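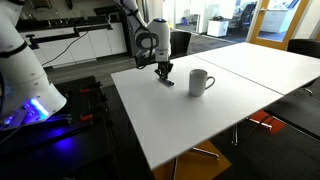
Budget thread, as promised. I've got one weekend to turn our wish list into numbers before Jirayu Pongsiri signs off on it, so send coffee!

1/ Arms are the easy line. Everybody remembers the arms. What I forgot last time was clamps, cables, and a decent gripper, and I paid for it in rush shipping (twice, ugh). 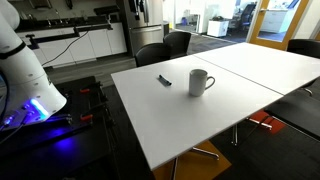
Marker, mug, two tables pushed together.

2/ Gripper quotes are in. Kutik wants $1,027 each and Trerar wants $945, but Trerar charges extra for spare fingertips and we go through those like candy. I'm leaning Kutik.

3/ Tables! I priced a fancy workbench from Boonyarit and then closed the tab very fast.

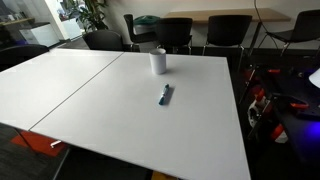 Plain white tops do the job fine, and I'd much rather put that money into a second set of cables and a service plan. Remden offers one that starts in September, so I'm waiting on their paperwork.

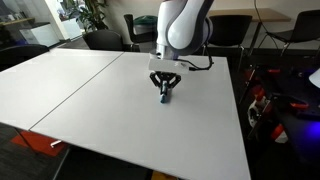
4/ Stuff still missing from my sheet: 7 spare clamps, shipping insurance, and training for two new people. If you've bought a service plan for arms like these, did you ever use it? Replies open, I'm up late with the spreadsheet anyway.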